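Bed sheet

A bed sheet is a rectangular piece of cloth used on a bed, either laid over the mattress or placed between the sleeper and the blankets. Sheets are normally sold in sets with matching pillowcases. The word on its own can mean either the bottom sheet or the top sheet, and usage differs from one country to another.

Types

A flat sheet is a plain rectangle with hemmed edges. It can serve as a top or bottom sheet, and the hem at the head end is often made wider than the others. A fitted sheet has elastic sewn into the corners or all the way along the edge, so that it grips the mattress. Deep mattresses need a fitted sheet with deeper pockets, and makers usually print the pocket depth on the package.

In homes where a duvet with a removable cover is used, the top sheet is often left out.

Materials

Cotton is the most common fiber, used alone or blended with polyester. Linen is stronger and wrinkles easily. Flannel, a brushed cloth, is sold mainly for winter use. Silk and satin sheets have a smooth surface – satin is the name of a weave and can be made from several fibers.

Cotton sheets are mostly woven in one of 2 ways. Percale is a plain weave with a crisp feel and a matte finish. Sateen passes more of the yarn over the face of the cloth, which gives a slight shine but snags more easily.
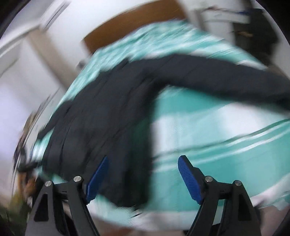 Page last changed in February by Graziella Sala

Color and pattern

Sheets were white for most of their history, partly so that they could be boiled and bleached. Colored and printed sheets became widespread in the 20th century. Prints are applied to finished cloth, while stripes and checks may be woven in with dyed yarn.

Care

Most cotton sheets can be machine washed and tumble dried. Dark colors are washed separately at first, as loose dye may stain lighter cloth. Fitted sheets are harder to fold than flat ones; the usual method is to tuck the corners into one another before folding the cloth into a rectangle.

See also: Blanket, Duvet, Mattress pad, Pillowcase, Thread count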